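Date: Sunday, November 10, 2019
From: Imogen Bunting
To: Stodusthorpe Walking and Travel Society members' list
Subject: Re: Spring tour to Grumel - deposits and luggage

Dear members,

Thank you to everyone who replied to the first notice. Gregor Baird has raised several points on behalf of the Thursday walkers, and I am answering them on the list so that all members have the same information. His message is quoted first.

Gregor Baird wrote:
> Could the office please confirm the size of the party
> for May and the date by which deposits must be paid?
> Several of us would also like to know whether the
> overnight stay at Radu is still part of the tour, as it
> was left out of the printed program. Lastly, members
> with large suitcases are asking about the coach.

The party is limited to 44 travelers. The guesthouse in Grumel has confirmed our rooms on a half-board basis, with breakfast and an evening meal included. Lunches are not included on any day. The overnight stay at Radu remains part of the tour, and the printed program will be corrected before it is mailed again.

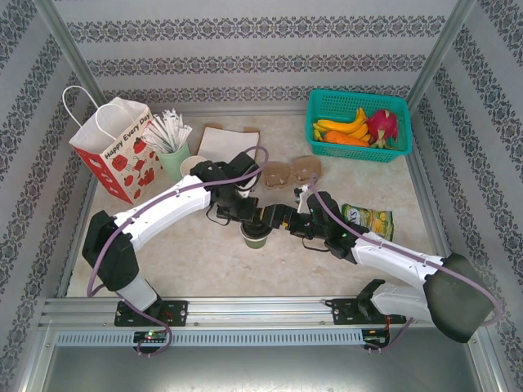
Can a deposit be moved to another member if I am unable to travel?

Deposits may be transferred to any paid-up member, provided that the office receives the request in writing before the final balance falls due. The new traveler must complete a separate booking form and arrange his or her own insurance.

The deposit is $80 per person and is payable by check or bank transfer. Members who prefer a single room should state this on the form. The single supplement is $49 for the whole tour, and single rooms will be assigned in the order in which forms arrive. We cannot hold a room on the basis of a telephone call.

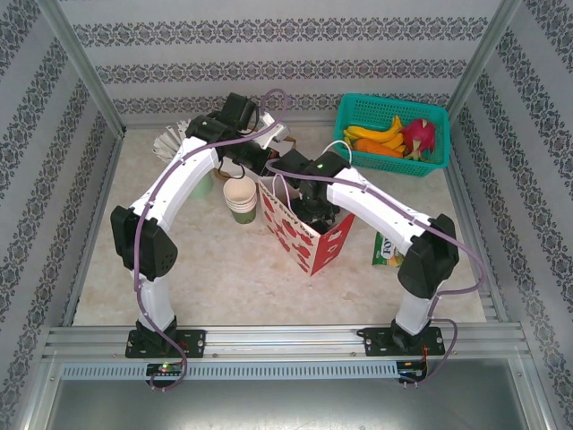
Two robotic arms on a shared rail.

With regard to luggage, the coach company, Gunitz, allows one suitcase and one small bag for each passenger. Walking poles should be strapped to the suitcase or packed inside it. Members who use a folding wheelchair or a walker should inform the office when booking - these do not count toward the allowance.

The walk from Grumel to the upper chapel has been rated moderate. There are 2 steep sections, both with handrails, and the path is uneven near the top. Anyone who would prefer to remain in the village may do so and rejoin the group for the evening meal. 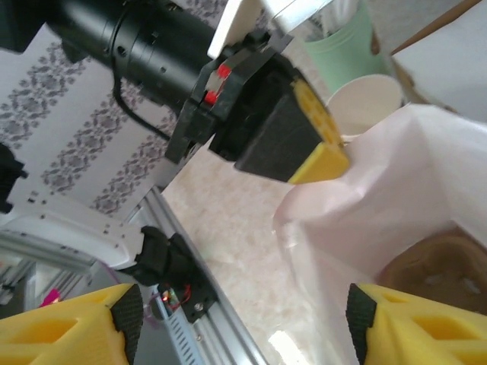
Sturdy shoes are required for this walk, and the local guide may decline to take anyone who arrives without them. A light rain jacket is also advised, as the weather in the hills can change quickly in May.

Booking forms are available from the Stodusthorpe office during normal hours or by reply to this message. Please write to me directly about individual room requests or medical matters and keep the list for questions of general interest.

Sincerely,

Imogen Bunting
Tours Secretary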